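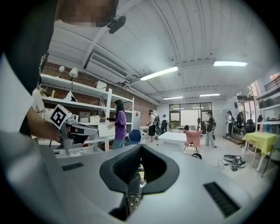
Re: [retis-users] tag pose jumps when both grippers are in view

Thulani Sibiya wrote:
> On our recordings the right-hand pose flips for a few samples whenever
> the two grippers get close. Is it the tag detector or the filter? We're on
> Retis with the stock settings. Anyone else seeing this?

Hi Thulani,

Yes, we see it too! I spent most of Thursday on this with Zeyu Fan and I'm pretty sure it's the detector. A square tag seen nearly face-on has two poses that fit the corners almost equally well, and Retis picks whichever has the smaller error at that instant (so it flips, and then the filter dutifully chases it).

I replayed 64 takes with the filter off and the flips were still there in 40 of them, so you can stop fiddling with the gains.
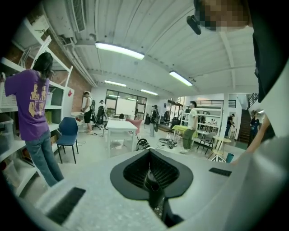

Our room, from one of the gripper cameras.

What helped was keeping both candidate poses and choosing the one closer to the last good one, with a reset if we lose the tag for more than 7 samples. It's a tiny patch, and with it we're down to 3 bad takes, all of them with really fast wrist turns. 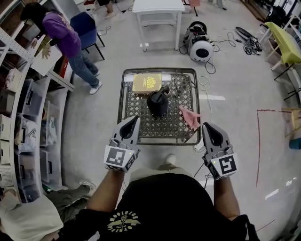
The other thing I'd check is your clock offset. Ours was off by 59 ms between the head view and the grippers, and that looks an awful lot like a pose jump when you overlay the two tracks. Run the Gurner sync script before you label anything, then again at the end of the day, and compare.

I'll push the patch to my branch once Zawadi has had a look at the reset logic. If you can send me one of your bad takes I'd love to try it on that first!

Cheers,
Dineo Xaba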